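Priedītis wants proof before she believes in the comeback

August 24, 2023
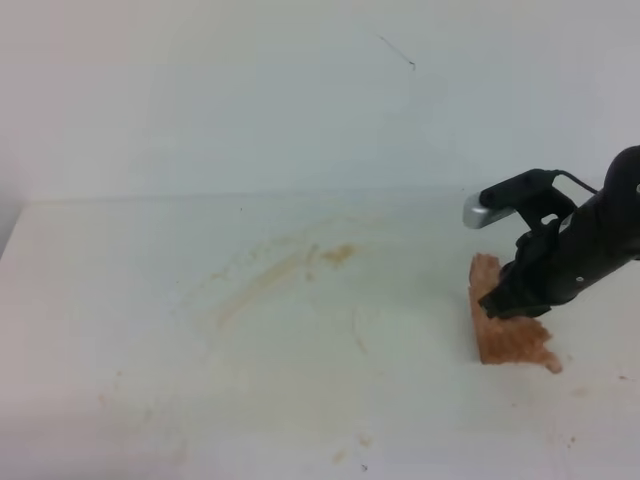
A black gripper closed on a tan piece of porous material.

Birutė Priedītis has heard a lot of comeback talk in women's flyweight, and she has stopped nodding along to it. When I ask whether her next opponent, Phelan, is really back to her best after two years out, she laughs.

"Back from what? She beat a late replacement in February in front of 900 people. Good for her. I'd want to see her hurt first."

Their bout in Lostow is set for five rounds, though no belt is at stake. The promoter, Rustden, has called it an eliminator. I asked what the winner gets. Priedītis had put the same question to them, and was told talks were going on.

"I've won four in a row and I've had that answer after each one," she says. "So I train, I make weight, and I don't book a holiday on the strength of it."

She is no kinder about her own record. The decision over Wodau still bothers her, and she gave away the third round by "standing there admiring my jab". Her coach says the wrestling has improved since. She says coaches always say that.

Would a loss finish her? She is 7 fights into her contract and doesn't think so.

"They'd ring me the next morning if somebody pulled out. They always do."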